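Kitchen Table Tips: Getting on Top of the Little Plastic Cards

Every February, when the weather keeps me in and the big jobs can wait, I go through the small things that live in drawers and pockets. Card holders are my favorite, the kind that open like a little book, with clear sleeves inside and a strap that snaps shut. You can do one start to finish while the coffee is still hot, and I find it cheers me up out of all proportion!

Start by opening the holder out flat on a hard surface, and do it somewhere with good light. Go through the sleeves one at a time, even the ones you're sure are empty, as thin cards love to slide down behind thicker ones and stay there for years. I once found a Zirnidance library card behind my insurance card, and I had already paid for a new one (and complained about the fee, I'm sorry to say).

If a card is stuck, don't dig at it with a fingernail or a butter knife. Lift the sleeve a little so it bows open, take hold of the card by its edge, and ease it out straight. Wiggling it sideways is how the seams go, and once a seam has split you'll be picking that card up off parking lots forever. 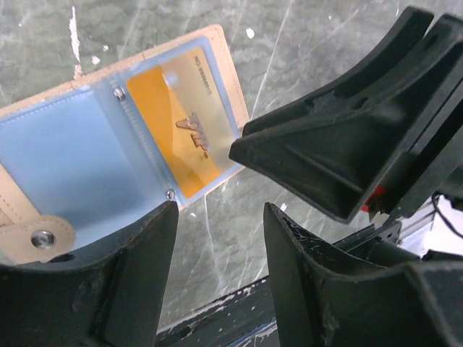
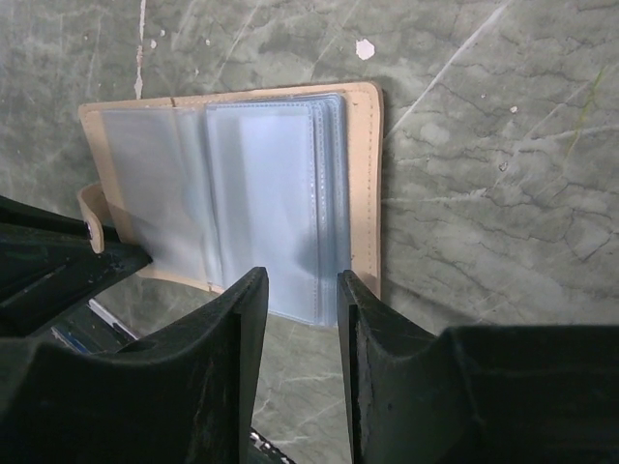
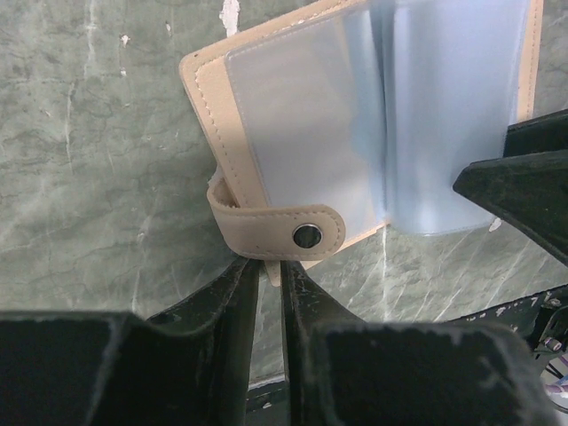
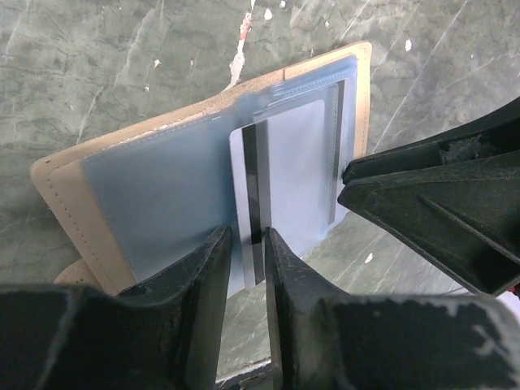
Card holders, open for sorting

Keith Rakena: I'd add one thing, which is to empty the whole holder before you wipe any of it down. I used to clean around the cards to save time, and a bit of damp got in behind two of them and glued them to the plastic so well that I tore the sleeve getting them out. Now everything comes out first, and I leave the holder open on the counter overnight before anything goes back.

Keith is quite right about the overnight business, and I've started doing it too. For the wiping itself, a soft cloth barely dampened with water and one drop of dish soap is plenty for cloudy plastic sleeves. Keep the cloth away from the stitching on the cover as best you can, and go over it with a dry one afterward. Don't be tempted by window spray. I tried it on an old Zekico holder and the plastic went stiff on me.

Now for the sorting. I make 4 piles: cards I use every week, cards I need a few times a year, cards that have expired, and cards I can't explain. The weekly ones go in the front sleeves, one to a sleeve. The second pile goes toward the back. Expired cards with a stripe get cut up with the good kitchen scissors, straight through the stripe, and the pieces go out in two different trash bags. As for the mystery pile, give it until the end of the month and then be brave.

Last of all, close the strap and see how it snaps. If you have to squeeze, take out a card or two.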